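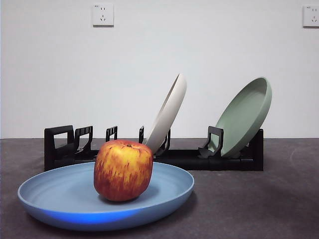

*A red-and-yellow apple on a light blue plate.*

**Lindcombe, August 2020**

**Lollilmont Orchard Cooperative opens direct sale of apples to households**

The Lollilmont Orchard Cooperative announces that the new harvest will be sold directly to households for the first time. Orders are open from today on the website of the cooperative and by telephone.

Until this year, the 126 growers of the cooperative have sold nearly all of their fruit to wholesale buyers. In June the members voted to keep a part of the harvest for families living in Lindcombe and in the villages of the valley. For the first season, 2,000 boxes are reserved for this purpose. Each box has a weight of 7 kilograms and contains fruit of one variety or a mix, by the choice of the customer.

"Many people in our town pass by the orchards every day, but they buy apples which have traveled very far," said Sherif Bennani, director of the cooperative. "We wish that they can taste the fruit of their neighbors, and that the grower receives a more correct price for the work."

The boxes will be packed in the hall on Jiller Road, which the cooperative has rented from the Hrytsenko cold storage company. The hall has room for 130 pallets and is kept at a constant temperature, so the late varieties can be delivered until the winter. Customers may collect their box at the hall or ask for delivery at home. Delivery inside Lindcombe is free of charge. For the villages a small fee is added, and it is shown before the order is confirmed.

Apples which are too small or have marks on the skin will also be offered, in a separate box at a lower price. They are suitable for juice, sauce and baking. A sheet with storage advice is included in every box: the fruit should be kept in a cool place, away from potatoes and onions, and washed only before eating.

Because of the present health rules, the yearly open day in the orchards will not take place. Customers who come to the hall are kindly asked to wear a mask and to choose a pickup time when they order.

**About the cooperative**

Lollilmont Orchard Cooperative unites family growers of the Lindcombe valley. It grows early and late apples, and a small quantity of pears.

**Press contact**

Sherif Bennani, Director
Lollilmont Orchard Cooperative, Jiller Road, Lindcombe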